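3. What We Counted as a Lost Thing

Trinidad Aravena and Vicente Sepúlveda
June

Before I get to the results I have to talk about definitions, and I promise to keep it short (Vicente wanted four pages on this and I talked him down).

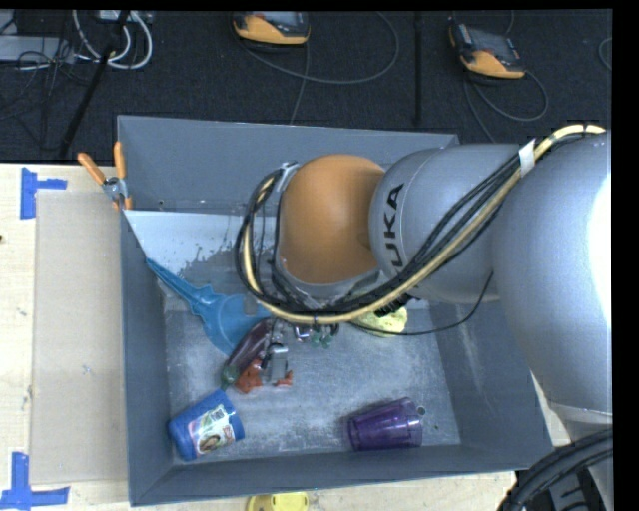 The trouble is that "lost property" sounds like it explains itself, and then you spend one morning at the front desk of the Stumdale library and it falls apart. A glove on a chair is lost. Is a glove on a chair with a coat on it lost? What about an umbrella that the staff know belongs to the man who comes in every Saturday? We went back and forth on that umbrella for a week!

In the end we settled on a rule we could apply without arguing. An item entered our log when a staff member moved it from where it was found into the holding bin at that site, and it left the log when someone claimed it or when the study ended. A gray rectangular bin like the one in Figure 2 is big enough for scarves, books, lunch containers and the odd shoe, but plenty of sites also had an overflow shelf, and we treated the shelf as part of the bin. Phones and wallets went into a locked drawer at every site, so we left them out completely. People chase a lost phone in a way they never chase a hat, and mixing the two would have told us very little about either one.

We worked with 16 sites over 10 weeks: libraries, swimming pools and bus stations in Stumdale and Grastholm. Staff logged 2,554 items, and 921 of those were claimed. That's a bit over a third, a good deal better than I'd guessed going in. I had a bet with Vicente and I owe him lunch.

Some cautions about the log itself. The staff filled it in at the end of a shift, so the times are loose - an item marked 9 p.m. may well have been found at noon. We asked for a short description in the finder's own words and got everything from "hat" to a full paragraph on the lining of a raincoat. Trinidad (that's me) coded all of these by hand into item types, and Vicente then coded a batch without seeing my labels. We disagreed mostly over bags. Is a tote with a lunch container inside it one item or two? We went with one, and we stuck to it even when the tote was clearly somebody's entire week.

Pairs were the other headache. Two matching gloves found together were one item, but two matching gloves found on different days were two, and if the second turned up after the first had been claimed we kept both entries as they stood. I know that inflates the glove numbers a little. Readers who care about gloves should look at Section 5, where we run the claim rates again with every pair merged and the pools taken out.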